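Dadik's zip pouch is back, and it has a new home in the Cormier building

If you've been asking me at the checkout line, at the dentist and once through my car window when the Dadik pouches are coming back, I finally have something to tell you. They're coming back in January, and you'll be able to buy them from the bright ground-floor room in the Cormier building, the one with the tall glass doors that look out on the trees.

I went over in the late afternoon, partly for this item and partly because the zipper on my own pouch gave up in the fall and I wanted sympathy. Karine Gagnon, who cuts and sews everything Dadik sells, let me in through the back and told me to watch the boxes. They're still moving in, so there are cardboard boxes along one wall, next to a standing fan she says she'll be glad of in July, and over by the windows there's a clothing rack with white garments on it and a red bag hanging there looking very cheerful. The floor is gray polished concrete, and my shoes squeaked on it the whole visit.

For anyone who moved to Cledmont recently, a little catching up. The Dadik pouch is a flat fabric thing with a rounded top and a zipper, the sort of bag you buy for pencils and end up using for chargers, cough drops and the spare key to your sister's house. Karine started making them at her kitchen table and sold them at the holiday market, then through the bakery, and then the bakery closed and so, more or less, did the pouches. I've had people offer to buy mine. It has an ink stain on it the size of a plum, and they still offered!

The color everybody remembers is the pale blue one with the faint grid in the cloth and the teal zipper, and I'm happy to say it's the first one returning. There was one lying out on the white table while I was there, with an aloe and the yellow flowers next to it, and I'm not ashamed to say I got a little excited. I'd forgotten the bit of yellow-green trim at the end of the zipper. It's a small thing but I think it's my favorite part.
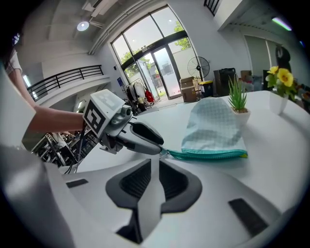
What's different this time

The zipper, mostly. If you owned one of the old pouches you probably know the trouble, where the first stretch went along nicely and then the slider got to the curve and just sat there until you used language. Karine heard about it from a lot of us. Her fix was to stop running the zipper up into the curve and put it along the straight side, and to change where she gets the tape.

She also changed the pull, which she says took longer than everything else put together. It went through six versions. The early ones were chunky and easy to grab, but they caught on the lining of people's coats, and one of them (she showed me, it's in a drawer) had a wooden bead on it that her mother-in-law thought was a button and tried to sew down. The one she's gone with is small and thin. I asked if it might be too small for anybody with sore hands, and she said that was a fair worry and that she'll tie a ribbon loop onto any pouch at no charge if you ask at the counter.

The cloth is the same, or as near as she could get. The old supplier had a few rolls left from the original run and then that was the end of it, so the new fabric comes from a mill that agreed to match it from a scrap. Karine held the two pieces up to the window for me. I said they looked identical, and she looked at me with real pity and told me the new one is warmer. I'll have to take her word for it.

Dale Simard, who's taken on the ordering and the shelves, walked me through the rest of the plan while eating a sandwich. The first batch is 37 pouches, all in the pale blue, and when they're gone there'll be a wait for the next one. He didn't want to promise a date. He also didn't want me to print what happened with the last delivery of thread, so I'll only say that if you are waiting on a package in that part of town, you should check with the tire shop.

They'll be kept behind the counter at first, with a couple out to handle. You can't reserve one by phone, and please don't call the bakery's old number, because it belongs to a very patient man named Réjean Caron who has been taking messages for Dadik for the better part of a year. He asked me to put that in. He has also apparently become quite fond of the pouches and would like one, so he'll be in line with everybody else.

The plants, because I know somebody will ask

The flowers are not real. I leaned in to smell them, which tells you how far I got before I figured it out. They're bright yellow with plenty of green leaves and they do a very nice job of warming up a white table. The succulents share that table with them in little white pots, and Karine says the plants will stay out once the shop is open, because she likes people to have something to look at while they make up their minds.

I told her I've killed every aloe I ever owned and she said I was watering it. I was! She goes by the weight of the pot and leaves it alone until it feels like nothing at all. I'm passing this along as the most useful thing I learned all day.

As for the table itself, it's a big one with rounded corners, and I'm in favor of it. You can walk by without bruising a hip, and there's space to lay your bag down flat and spread out what you want to fit inside it. Bring your stuff with you, by the way. Dale says the most common complaint about the old pouches was that people bought one for their glasses without bringing the glasses.
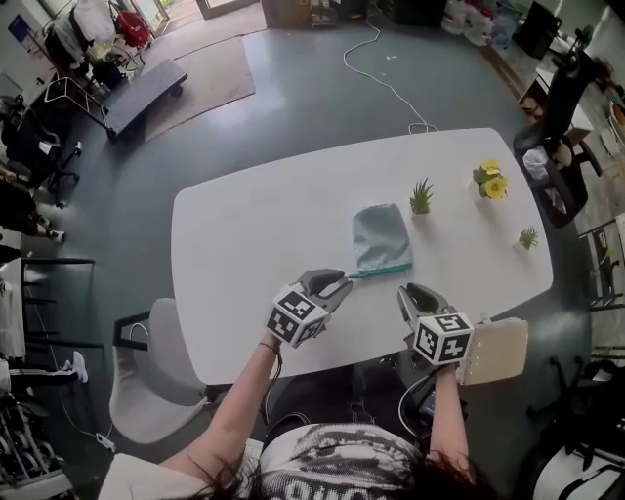

Mending hour, and what it costs

The pouches will get most of the attention, but I think the better news for a lot of us is the mending hour. Starting the same month, you can bring in a bag, a pencil case, a toiletry kit or pretty much anything with a zipper shorter than your forearm, and Hok-lam Su will take a look at it. He spent years doing alterations at the dry cleaner's on the hill, and if you've had a winter coat fixed in this town there's a good chance he was the one who fixed it.

He'll do simple work while you wait. By simple he means a slider that's come off one side, a missing pull, or a zipper that needs a new stop stitched in at the end. That's 3 dollars if you have one of the old Dadik pouches and 8 for anything else. A full zipper replacement has to stay with him, and he'll give you a price when he's seen it. He'd like you to empty the bag first. He was firm about this and would not tell me why.

I asked him what the rest of us should be doing at home, and he said to stop yanking. If it's sticking, go back the way you came, look for a thread or a fold of cloth in the teeth, ease that out, and then hold the end of the tape with one hand while you draw the pull along with the other. He says to pull in line with the zipper and keep it low. I have been hauling mine straight up since grade school.

He looked mine over too. The slider's worn, he says, and squeezing it with pliers (which I admitted to) will only get me another week or two. So I've left it with him, ink stain and all.

What else is going into the room

There'll be a shelf for Skendura, the soap people from out past the reservoir, who've been without a shop in town since spring. Darcy Lachance does their wrapping and was in measuring the wall when I got there. She's hoping to get the lavender bars out in time for the opening, and the oatmeal ones later on, whenever they've cured. She and Dale were having a friendly disagreement about whether soap can sit that near to fabric. Dale thinks everything will smell like lavender by February, and Darcy doesn't see the problem.

Clothes are a maybe. I asked about the rack and Karine said she's thinking about a small line of plain shirts, but she wouldn't go any further than that, and then she changed the subject to the parking.

About the parking: use the lot behind the Cormier building and come around by the path. The spots in front belong to the clinic, and they do tow. Doors open at 10 in the morning, and mending hour runs from 4 to 5 in the afternoon. Cash or card are both fine for the pouches, but Hok-lam takes cash only, so bring small bills.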